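Search this site Search Go

Questions we hear about outside reviews at Juntunen College

Updated 5/7/22

What is an outside review, and why would a college ask for one?

When a complaint touches the people who would normally look into it, the college hires someone with no ties to campus. Here that has meant the Urnier firm, which has handled 2 of these for us, one in admissions and one in the music department. It can feel like a heavy word, "investigation," and we do understand why folks get nervous when the letter arrives. Please don't panic! Most letters simply ask for an hour of your time.

I got a letter. Do I have to talk to them?

Employees are expected to take part. Students and parents are invited, and you may say no without any effect on grades, aid or standing. You can bring one support person along – a friend, an aunt, a lawyer, whoever makes the room feel easier.

Will my name be in the report?

Usually no. Witnesses are listed by role. The full report goes to the trustees, and a summary goes up on the Sellia page for everybody to read. 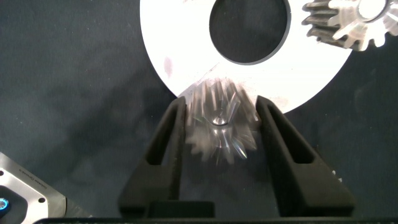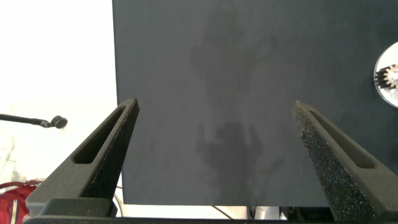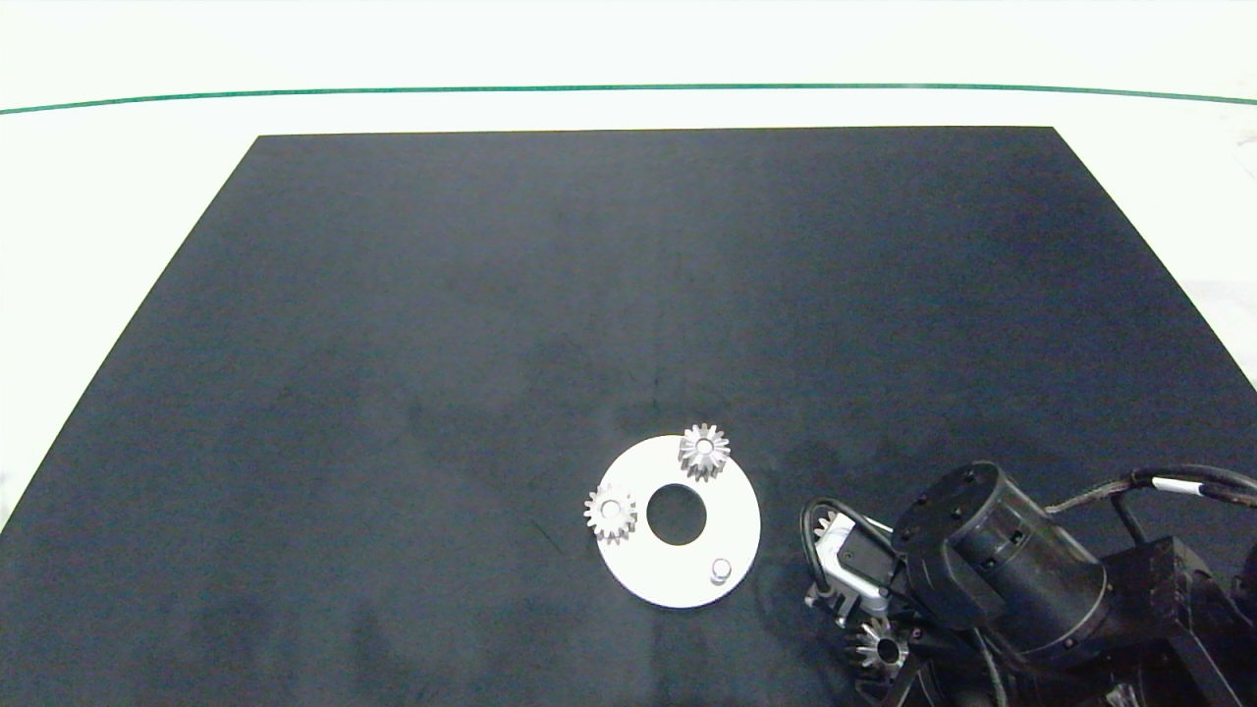

Top, a small gear held between two gripper fingers; last, a white ring-shaped plate on a black mat.

How long does it take?

Longer than any of us would like. The review that began in February took 70 days, and the reviewers read more than 400 emails before they sat down with a single person.

Are coaches and department heads put on leave while it goes on?

Sometimes. Leave is paid, and it isn't a finding of any kind, so we ask that you be kind to your colleagues and their families while they wait.

Who do I call if I still have questions?

Lihua Kang in the Brurnitz Hall office is happy to walk you through any of this, and she would much sooner get a call than have you sit at home and worry. If she's with someone, leave a message and tell her what time of day suits you – evenings are fine too.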